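Clirier folding shopping trolley review: nine months of dragging it about

9 Dec 2022

I bought my Clirier trolley in March, after the second carrier bag in a month gave way on the hill and I had to chase a tin of chickpeas past the bus stop. I'd been putting it off for ages. I had it in my head that wheeled trolleys were for other people, older people, people with tartan rain hats. Well, I'm now one of those people and I love it (still no rain hat).

A few of you asked after I mentioned it in the slow cooker post, so I've finally written the whole thing up. I paid for it myself and Clirier have no idea who I am.

What you get

Mine is the tall one with two big wheels, in the dark green. It comes in a flat box with the frame already put together, and you slide the bag on and do up the straps. The leaflet makes it look like you need an engineering degree but it took me the length of a cup of tea. The only fiddly bit was the bottom strap, which has to go under the little shelf and back up through a buckle, and I did it the wrong way round twice.

The label says 3,660 g, so it's not the lightest thing. You notice that on stairs and you don't notice it anywhere else. I'm 153 cm and the handle is a touch high for me, more on that in a minute.

There's one big main bit with a drawstring and a flap, a zip pocket on the back and a smaller open pocket on the side that is supposed to be for an umbrella. I keep the reusable bags in there and the umbrella stays by the front door, where it does me no good at all.

Pushing it, pulling it

The wheels are the best thing about it. My old route home has that horrible cobbled stretch by the chapel and I was braced for it to rattle itself to bits, but the tyres are proper rubber and it just sort of trundles over. Kerbs are fine too if you go up backwards. Going down them with a full load you need to keep a good grip, as it wants to get ahead of you!

My one grumble is the handle. It doesn't adjust, and if you're my height you end up with your elbow bent more than you'd like. My neighbour Imtiaz is well over six foot and he had a go with it up and down the path and said it was perfect, so I suppose they had him in mind. Ngozi Okeke, who I know from choir, has the smaller Tôn one and that comes up much shorter, but you lose a lot of room in the bag. I tried hers and came away thinking I'd put up with the elbow.

In the shop

Most of my shopping gets done at Goltdale, which has wide aisles and smooth floors, so there's no bother there. I can park it beside me while I dither over the biscuits and people can still get by. The little corner place is tighter and I tend to fold the flap right down and pull it behind me sideways like a stubborn dog.

The frame stands up on its own when it's loaded, which matters more than you'd think. The cheap one I borrowed from my sister used to tip backwards the second you let go. With the Clirier you can leave it standing and have both hands free for the shelves. It'll only wobble if you've put everything heavy on top, so milk and potatoes go in first, then tins, then crisps and snacky things and bread last of all. I have learned this the crumbly way.
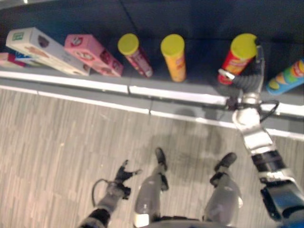

How much it holds

More than I can sensibly eat. A normal week for me is veg, milk, a few tins, cat food, washing powder every so often, and there's room left over. At Easter I got a 12-pack of fizzy water in the bottom plus the whole roast dinner on top and the flap still closed. I did have to stop twice on the hill, but that's my legs and not the trolley.

The bag isn't insulated, and this is the thing I'd change if I could. I put a separate cool bag inside for frozen stuff. Gultton do a trolley with a silver lining, and Rekha Khurana swears by hers for the summer, but it's a fair bit dearer and it only comes in beige. I'd have that mucky in a fortnight.

Rain

The flap keeps most of it out. In a proper downpour the water gets in round the drawstring and you'll have a damp loaf. The material itself seems to shrug it off and dries overnight hung over the bath. I gave the bag a wash in July on a cool setting and it came out fine, a bit faded on the back where it faces the window in my hall.

Folding it up

It folds flat by lifting the bottom shelf and pushing the frame in, and then it lives behind my kitchen door. The catch was stiff to begin with and I pinched my thumb on it more than once. A dab of oil sorted that. My flat is up 3 flights with no lift, so I do two trips if it's full: heavy things in a rucksack first, then the trolley bumped up behind me a step at a time. If you've got a lot of stairs, have a look at the ones with three little wheels on each side. I haven't tried one yet, but Ánh Diệp has asked me to go halves on one for her mum, so I might get a go of that in the new year.

Anything gone wrong?

One of the plastic wheel caps fell off in August, somewhere between the library and home. It doesn't affect anything, it just looks a bit gappy. I emailed to ask for a new one and they sent a pair, no charge, so full marks there. The stitching is all still sound and the zip runs smoothly.

Would I buy it again? Yes, in the same green, and I'd oil that catch on day one. If you're shorter than me, try to have a pull of one in a shop before you order.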